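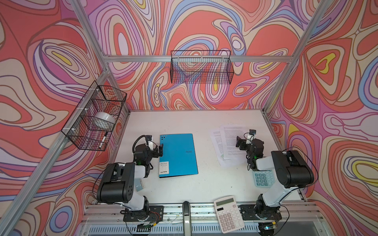 Zeeshan Mirani asks why the policy should output a chunk of joint targets at all, when the controller could query the network on every tick and always act on the newest observation. Most of this unit is an answer to that question. The short form is that the network is too slow, and that querying it every tick makes the arms hesitate at exactly the points where they need to commit.

# Unit 6: Action chunking and bimanual control

Course: Learned Manipulation, Prendmont. Notes by Anum Mughal.

## 6.1 Two loops

The Balemitz stack separates inference from control.

- **Outer loop.** Takes one image from each camera plus the joint positions and returns a chunk of future joint targets for both arms.
- **Inner loop.** Reads targets from a buffer, interpolates between them, clips velocity, and writes to the motor bus.

Targets in the buffer are spaced for playback at 30 Hz. The inner loop runs faster and does not know where the targets came from, so teleoperation, replay and policy rollout all share one code path. Keep it that way in your own branch.

## 6.2 Chunk length

Let *H* be the number of targets predicted and *k* the number executed before the next query. With *k* = 1 the policy replans at every target. In paper handling this tends to produce dithering near contact: each new observation supports a slightly different grasp point, and the gripper drifts between them. With *k* = *H* the motion is smooth but blind for the whole chunk.

The lab default is *k* = 10. Treat it as a starting value. Free-space motion tolerates a larger *k*; insertion and page alignment usually need a smaller one.

## 6.3 Latency

An observation is stale by the time its chunk arrives. If inference takes *d* target periods, the first *d* entries of the chunk refer to the past and must be dropped:

```
chunk = policy(obs)
d = ceil((now() - obs.stamp) * rate)
buffer.replace(chunk[d:])
```

Use the camera timestamp for `obs.stamp`, not the time the frame was dequeued. The Sotomayor logger stores both, and the two are easy to mix up. A wrong stamp shows up as a small backward jerk at every chunk boundary.

## 6.4 Wrist views and occlusion

Fixed views locate objects on the table. Wrist views carry the local geometry: edge angle, finger gap, the position of a clip relative to the sheets.
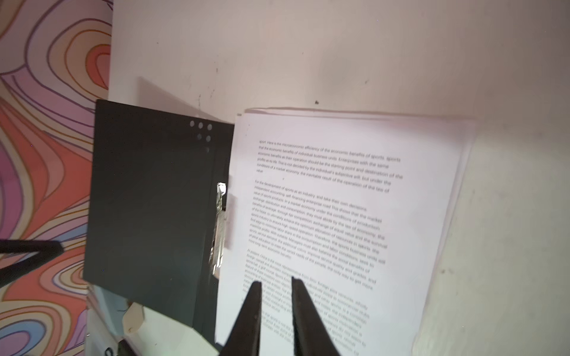

Two failure modes follow from relying on the wrist stream near contact. First, the fingers cover the region that matters most, so the encoder has to infer the edge from what remains visible on either side. Second, printed text is high-contrast and tells the policy almost nothing about pose. A policy trained on only a few documents can latch onto paragraph layout and lose the sheet when the text changes. Vary the printed matter during collection, and apply random crops before resizing – never after.

## 6.5 Synchronizing the arms

Both arms are predicted in a single action vector. Do not split it into two buffers. If one arm's chunk is refreshed ahead of the other, a two-handed hold on a folder can pull it out of shape before either velocity limit trips. The buffer swap must be atomic.

## 6.6 Exercise

Work on episode 655 of the Brodmont set.

1. Replay the episode with *k* = 1, 10 and *H*. Plot commanded joint velocity for each arm.
2. Shift `obs.stamp` by 2 target periods and repeat. Mark the chunk boundaries on the plot.
3. Mask the wrist streams one at a time and report the change in action error, split into free-space and contact segments.

Submit plots and the config file. Code is only needed if you changed the buffer. Office hours move to the afternoon in March.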